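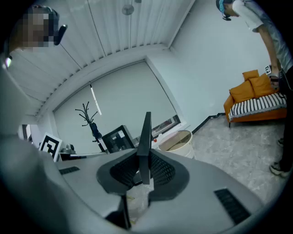
Saturday, room notes — rules for two-handed work with the hand-held grippers
Print this page | E-mail this page

Went through the draft handling rules with Asuka Hamada before starting the Skarkel set. Changes below replace the April sheet.

1. Marker cubes stay clear of sleeves and cables. Wipe the faces at the start of each block. A cube with a scratched face gets swapped, not taped.

2. Cables run behind the operator. Minimum 40 cm between a trailing cable and the table foot. I had 53 cm written in the draft, but the lead on the Zito unit won't allow it.

3. Both arms out in front before the start call. Elbows off the body.
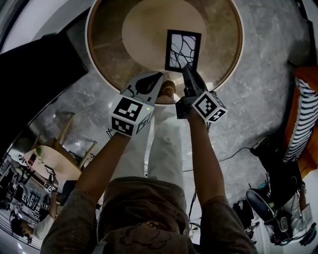

Both grippers at the round table, framed picture task.

4. Framed items: grip on the frame only, never on the face. Jaw force limit stays at 10 N until Teoh sends the new pads. Asuka wants it lower for thin frames — open point.

5. One person talks during a take. Anyone else in the room keeps to the wall side and does not reach over the work surface.
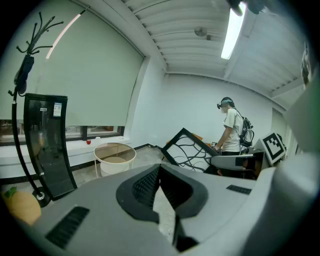 Rule 5 is the one we break most. If a second operator has to work close by, both stop, agree on who moves first, and restart the take. Log it as a split, with both unit numbers.

6. Headset straps checked before the pack goes on. Break after 900 seconds of wear. Skitex uses a longer interval, but their packs are lighter.

To do: ask Zito for a longer lead. Reprint the wall sheet. Changeover between operators took about 10 minutes, too long.

Recent entries
Jaw pad wear, Skarkel set
Marker cube print check
Pack weight and strap points

Last updated: Saturday, 4:40 p.m.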